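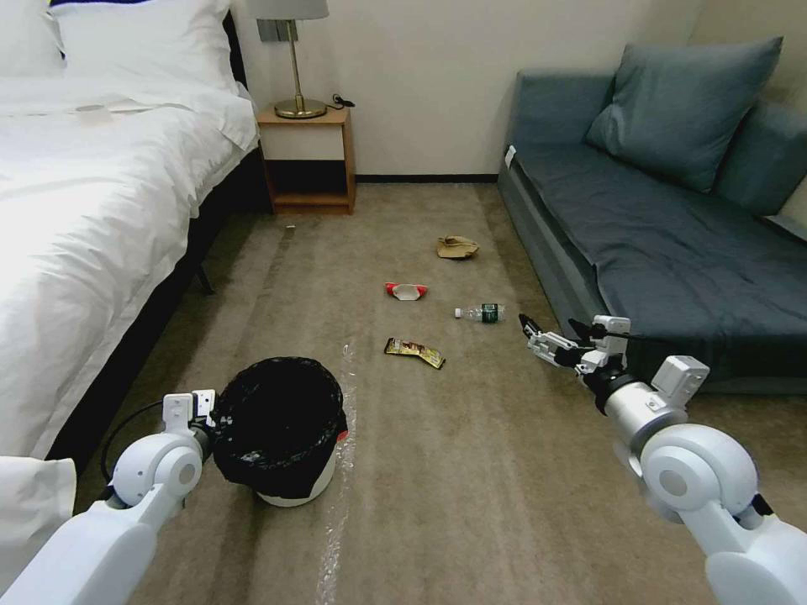 Figure 2. Bed, nightstand and table lamp in a furnished room.

3 Notice and relocation in the Clandura closures

3.1 Background to the closures

The two residences studied, Siliņa House and Nukier Court, belong to the university at Clandura and are let mainly to postgraduate students. Both were closed in June for the renewal of the cold and hot water risers, after repeated sampling had found that outlet temperatures on the upper floors could not be kept within the range set by the university's own water safety plan. The works required the supply to be isolated for whole stacks of rooms at a time. An earlier proposal to carry out the renewal with residents in place was withdrawn once the isolation schedule had been drawn up, as it would have left some corridors without a usable bathroom overnight.

The closures are of interest here for their administration. The engineering case was not disputed by any of the parties, and the works themselves followed a standard sequence. What differed between the residences was the form in which notice was given, the point at which an alternative room was offered, and the treatment of rent during the period away. Siliņa House was managed directly by the accommodation office. Nukier Court was managed under contract, and notices to its residents were issued through Clotisetti, the tenancy system in use at the time. The same approved text was supplied to both.

3.2 Material

The analysis draws on three sources. The first is the set of notices, reminders and individual letters sent to residents between the first announcement and the reopening of each building. The second is the log of enquiries kept by the accommodation office, which records the date, the channel and a short subject line for each contact, but not its full content. The third is a written questionnaire completed by 52 residents after they had returned or had moved elsewhere permanently. The questionnaire closed on 2020-10-03, and responses received after that date were not used.

The questionnaire was distributed by email and in paper form. Residents who ended their tenancy before the closure are under-represented, as the university did not hold a forwarding address in every case. The log has a different weakness. Enquiries made in person at the front desk of Siliņa House were entered only when the member of staff on duty considered that a follow-up was needed, so a question settled on the spot left no trace. Comparisons between the buildings on volume of contact are therefore avoided in what follows, and the log is used only to establish the order of events.

3.3 Form and timing of notice

The standard tenancy agreement allows the university to require a resident to move to a comparable room on reasonable notice. Neither "comparable" nor "reasonable" is defined in the agreement or in the handbook to which it refers. In both residences the accommodation office worked to an internal target of 12 weeks between first notice and departure. The target was met in Siliņa House. In Nukier Court the first message was sent on the same day, but it was classified within Clotisetti as a maintenance bulletin, a category that many residents had switched off in their settings. The message was reissued as a tenancy notice only when the reminder fell due.

The effect was that the formal notice period and the period in which residents knew of the move were not the same. Several questionnaire responses from Nukier Court give the reminder as the first communication received. The university's position, set out in its reply to a collective letter, was that notice ran from the date of the bulletin. This position is consistent with the wording of the agreement, under which a communication is deemed received when it is made available in the resident's account. It was not tested further, and the residents who had raised the matter were offered a rent adjustment without any admission on the point.

Two features of the notices themselves deserve comment. The works were described as "essential upgrades", with no reference to water temperature or to the sampling results, and residents who later learned the reason from other sources tended to rate the notice as less open than those who had not. The notices also gave the date of departure in bold type on the first page and left the expected date of return to an annex. In practice the return date was the more frequent subject of enquiry, as it determined whether residents stored their belongings, took them along or sent them home.

3.4 The offer of an alternative room

Offers were made in a single round in Siliņa House and in successive batches in Nukier Court. The single round was slower to start, and residents waited longer before hearing anything definite, but all of them heard at once. Batching produced earlier offers for some corridors. It also gave rise to a belief, which the records do not support, that the rooms nearest the main campus had been allocated before the later batches were considered. The allocation file shows that rooms were held back for each batch in proportion to its size – a fact that was not included in any communication to residents.

Responses on the adequacy of the offer were mixed in both buildings. Journey time to the department was mentioned more often than the size or condition of the room. Residents with laboratory duties outside normal hours were particularly affected, as the late bus did not serve every address used for relocation. A second group of comments concerned the short interval between the offer and the deadline for accepting it, during which a resident was expected to judge a room from a floor plan and a short text.
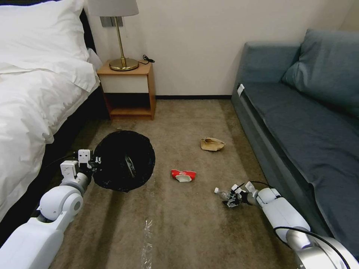 One respondent from Nukier Court wrote that the deadline "would have been fair enough if the rent line on the offer had been filled in", and added that she had accepted without knowing whether she would be paying the old rate or the new one. The omission was general. The offer letter contained a field for the weekly charge, to be completed automatically from the tenancy record, and for residents on a fixed rate this field was left blank. The rates were confirmed by a separate letter, which in some cases arrived after the acceptance deadline had passed.

3.5 Treatment of rent

The rule eventually applied was that a resident paid the lower of the two rates for as long as the relocation lasted. It was clear and, by the accounts given in the questionnaire, accepted as fair. Its late adoption is the difficulty. Until it was announced, staff answering enquiries relied on a note that applied to voluntary room changes, under which the rate of the new room is charged from the day the key is issued. Residents who asked early were thus given an answer that later proved wrong, and corrections were sent only to those whose enquiry had been logged.

Payment dates raised a smaller problem. Charges in Siliņa House were collected each term and charges in Nukier Court each month. Where a resident of one scheme was relocated to a building run under the other, the first collection could fall twice within a short period. Refunds were made on request. No automatic check was in place, and the number of residents affected cannot be recovered from the records available.

3.6 Discussion

The records suggest that the length of notice, on which the internal target was set, had less bearing on residents' assessment of the closure than the completeness of the first offer. Respondents who had received the rent rate, the return date and the address together were more favourable towards the process as a whole, whichever building they came from. This result should be treated with care, given the size of the sample and the manner of its recruitment. It is possible that complete offers went mainly to residents with simpler tenancies, who would have had fewer grounds for complaint in any event.

The classification error in Nukier Court also illustrates a limit of deemed receipt clauses. Such clauses settle the question of when notice begins for contractual purposes, but they give the sender no indication of whether the message has been opened. Clotisetti recorded this information for tenancy notices and did not record it for bulletins. Had the first message been sent in the correct category, the low rate of opening would have been visible to the accommodation office well before the reminder was due. The university has since removed the option to switch off messages that carry contractual effect, and the annex containing the return date has been merged into the main notice.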